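Grulasura two-hand grasping study: frequently asked questions

What is Grulasura?

Grulasura is a method for choosing how a two-armed robot should first touch an object. Given a view of the table and the name of an item, it picks a hand, a hand shape and a contact point. It does not plan the whole task. A separate controller takes over once contact is made.

What was the main result?

The policy was trained on 916 teleoperated demonstrations. On the household object set it made a usable first contact in 61 percent of trials. The Trillar baseline, trained on the same demonstrations, reached 36 percent.

What counts as a usable first contact?

The fingers or palm must touch the requested item, and the item must stay within reach of at least one arm afterward. Knocking a rod off the table is a failure. So is touching the wrong item first, even if the hand then moves to the right one.

Which objects are used?

We wanted things that fail in different ways. Thin rods are hard to see and roll easily. A small jar has to be approached from above or from the side, and the two call for different hand shapes. A knit glove has almost no height when it is laid flat. A paperback is too wide to pinch across the cover, so the hand has to press on it or work at an edge.
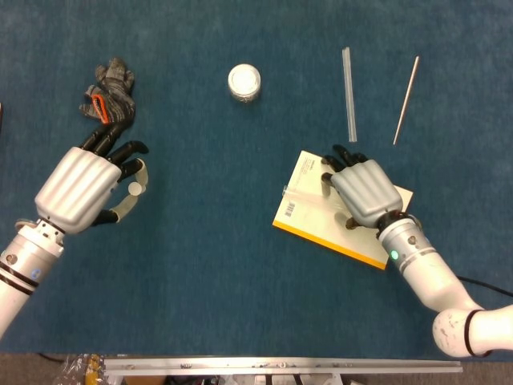 Items are placed at different spots and angles between trials. We do not line them up with the table, and we do not leave a fixed gap between them.

Why does pressing get its own category?

Early versions treated every contact as a grasp. The policy kept trying to close the fingers around flat things and scraped the surface. Adding a press, where the hand rests on top of the item, fixed most of those failures. A press can be followed by a slide toward the table edge.

Do both hands move at the same time?

They can, but the policy picks one hand for first contact and the other holds its position. We tried letting both act freely. Collisions near the middle of the table went up and the success rate did not improve.

Does the covering on the table matter?

Yes. Runs on the Clarkon bench, which has a bare hard top, were worse for the rods. A soft covering slows rolling and lets the fingertips sink in slightly. Results from the two surfaces are reported separately.

How long does a trial last?

The limit is 30 seconds. A trial that reaches the limit without contact is scored as a failure.

Can I use the data?

The demonstrations and trial logs are in the Onishi archive, along with the scoring sheet. Model weights will be added in June. Please report which surface you used if you publish a comparison.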